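Equipment > Demonstration and teleoperation > Recorders > Lellard 2

Lellard 2 demonstration recorder

Order code 852. Supplied by Pradudlow. Page revised Friday, May 5, 2023.

The Lellard 2 is a belt-worn recorder for capturing manipulation tasks shown by a person. It accepts video and jaw-opening signals from hand-held grippers, and joint readings from a leader arm when the task is shown by remote control. All inputs are written against one clock. The recorder does not drive a robot and has no motor outputs.

Inputs are four in number and may be mixed. A usual two-handed arrangement takes a camera and a jaw signal from each gripper. For remote control, one input is given to the leader arm and the remaining three to fixed or wrist cameras. Inputs are assigned in the Hinano desktop program before the session and cannot be changed while a recording is open.

Recording starts and stops with the button on the upper face or with a foot switch (sold separately). A short tone marks each change of state. When the foot switch is fitted the button is locked, apart from the discard function, which is a long press in either case. A discarded demonstration is flagged in the file and left on the card until the operator clears it. 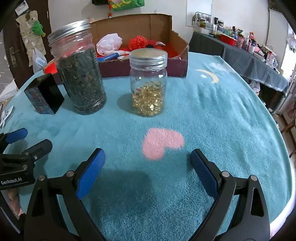
Finger visibility is checked by the recorder at the start of every demonstration. The jaws should be opened fully and held over the work surface until the second tone. With the jaws spread wide, as over the blanket here, both blue pads are in clear view and the fingers can be located without markers. A second gripper coming in from the left is treated as a separate object and does not affect the check, provided each gripper has been given its own input. Clear jars standing close to a cardboard box are a fair trial of any trained policy, and operators are advised to approach such items slowly and from the same side throughout a set. The shadow under the jaws can be mistaken for an obstacle at low exposure settings; use fixed exposure and set it with the gripper in position.

Domestic rooms need no special preparation. Patterned cloth, cluttered shelving and mirrors may be left as they are. The pose estimate relies on fixed detail in the background, so a plain wall that fills most of the view is a poorer setting than a crowded one. A mirror which takes up a large share of the view should be covered.

Between demonstrations the objects should be moved by hand to new positions. Hinano can show a faint overlay of the previous starting layout on a laptop for comparison. The overlay is not stored.

Specification

Inputs: 4, video or signal, individually assigned
Storage: removable card, not included
Battery: removable, charged in the unit or in the Ortuño dock
Change of battery: 29 seconds of reserve power, recording paused
Controls: one button, one foot switch socket
Indicators: tone, and one lamp per input
Mounting: belt clip or tripod plate

Supplied with the recorder: belt clip, tripod plate, 2 signal leads, printed quick guide. Grippers, cameras and leader arms are not supplied.

Signal leads for hand-held grippers differ by maker. State the gripper in use when ordering. Leads for the first Lellard have the older plug and do not fit.

Firmware from January onwards is required for leader arm recording. Units returned for service are updated without charge.

Reader comments

Euan Mackay
Is the dropped frame count written per input, or only for the whole file? On the first Lellard it was one figure and we had to work out which camera was at fault.

Anel Pillay (Pradudlow)
Per input. It is in the header and also in the Hinano session list, last column.

Candela Vallejo
The tone is too quiet with the unit under a jacket. We moved it to the tripod plate behind the operator, which works, but the leads are then short for two-handed tasks.

Covadonga Soler
Same problem with the leads. The longer ones are listed under accessories. Check the plug before ordering.

Related items

Foot switch for Lellard 2
Ortuño charging dock
Signal lead, long
Hinano desktop program, single seat
Lellard (first version), spares only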